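Ticket: Vuvix mesh kit drops the back half of the house every evening
Status: Open, waiting on support
Opened: 30 Sep 2021

Hi folks, me again! I know the last ticket got closed as "resolved by restart," but the restart held for one evening and then we were right back in the soup, so I'm opening a fresh one and putting everything I've tried in one place.

The setup is a Vuvix main router in the front room, plus two satellites, one in the hallway and one in the back bedroom that I use as an office. Internet comes in through a Stoltville Cable modem, which I own (no rental box, no combo thing with its own Wi-Fi). It all worked great from February until the firmware update, and I mean great, I could sit out on the back steps and watch a ball game.

Now, every evening after supper, the office satellite goes from solid white to blinking amber and everything hooked to it falls off. Laptop, printer, the old tablet with my recipes on it. The front room is fine the whole time. After 17 minutes or so of sulking it comes back by itself, and then it'll do it again before bed, usually when I'm in the middle of uploading something.

What I did first was the boring stuff. I unplugged the modem, waited, plugged it in, waited for the lights, then did the router, then the satellites. I did that 3 times on different days. I swapped the power brick on the office satellite with the hallway one, and the trouble stayed in the office, so I don't think it's the brick. I turned off the guest network. I also turned off the "smart steering" option, and all that did was make my phone hang on to the front room router for dear life while I was standing in the office.

Then your chat person suggested moving the office satellite down low and closer to the hallway.

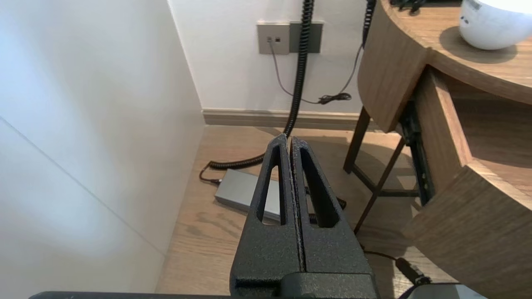
Floor level by the baseboard, white panel on the left.

Moving it helped a little, I think? The signal in the app went up from two bars to three, but the evening drop still happened that same night. So I put it back up on the bookshelf where I can see the light without getting on my knees.

Next I ran a long cable from the hallway satellite to the office one, right down the middle of the floor (my family was thrilled). With the cable in, no drops at all for 4 evenings. Speed test in the office was 300 down, same as the front room. Pulled the cable, and it dropped that night. To me that says the satellite itself is okay and it's the wireless link between the two that falls over, but you're the experts.

I tried changing the channel too, but the app only lets me pick "optimize," and I can't tell what it picked. If there's a hidden page where I can set it by hand, please send me the address! I'm comfortable poking around in settings as long as there's a way back.

Other stuff you may ask for: firmware is whatever is newest, the app says up to date on all the units. The log export fails with "try again later" and I have tried again later plenty. I can take screenshots of the log page if that helps.

So my questions are, can I roll the firmware back to the one from before the update, and will that wipe my settings? And if you're going to send a replacement, could it please be the hallway unit as well, in case that's the one doing the dropping?

Evenings are best for testing, and I'll leave the cable off until I hear from you so it can misbehave on schedule.

Vuvix Customer Support | Contact us | © 2021 Vuvix | Back to top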